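Student team readies two-arm table-clearing entry for September heat

2023-08-15

The robotics club at Hovik College has entered a two-arm manipulation system, Kilutier, in the table-clearing class of the Vitale student competition.

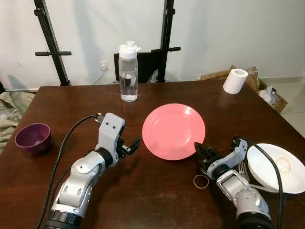 Kelechi Obi put the main difficulty down to flat crockery, saying that a plate lying on a table gives the fingers very little to hold, and that bowls had been the easier half of the summer's work.

The club has 16 members, eight of whom work on control software. Training used 2,491 recorded trials, made over the summer term with ordinary household items such as plates, bowls and cutlery. Each trial is stored with joint positions and gripper state, and failed grasps are kept in the set.

Under the class rules, both arms must work from fixed bases and no operator input is allowed once a run has begun. Points are lost for dropped items and for contact between the arms. The Hovik entry plans both arms together - an earlier version planned them in turn and was too slow to finish within the time limit.

Zsolt Gál, team captain, said the remaining weeks would go on rim grasps and cable routing at the wrist.

The heat takes place in September at the Drakus hall, with 46 teams entered across all classes.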